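Istudetti opens its Indley test office to visitors
July 22, 2025

Automation firm Istudetti held an open day at its Indley site, where visitors watched robots carry out routine tasks in a furnished office. The programme had two parts: storage work at a cabinet, and work close to the underside of an office chair.

The cabinet station used a robot with two arms and multi-fingered hands. The task concerned ring binders, which vary in weight and shift their load when tilted. According to Istudetti, the controller plans each grasp again if the measured load differs from the expected value, and the control loop runs at 500 Hz.
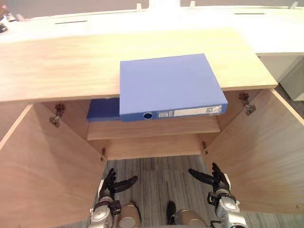 Consuelo Garrido asked whether the same settings would hold for suspension files, and was told that they would need a separate grasp model – work on that began in May.

The hands are driven by software from Petrauskas, with joint calibration supplied by Zumer. Logs from the station are stored locally and reviewed at the end of each shift. Istudetti gave the length of its current trial list as 101 office tasks, of which nine were open to visitors.

Chair work is handled with a gripper and a small camera at close range. Dark plastic parts on a dark background are hard to separate by colour, so the software relies mainly on edges and reflections. Jarmila Pešek, presenting, said the approach speed is reduced near the mechanism and contact force is limited in software.

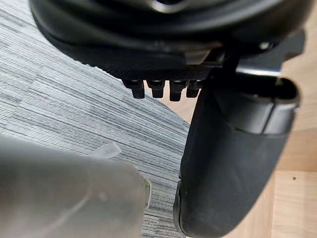
Knobs and bracket under the seat of an office chair, with the gripper finger at lower left.

Istudetti plans to publish its test procedure once 1000 logged runs are complete. Requests to visit the site can be made through the Indley office.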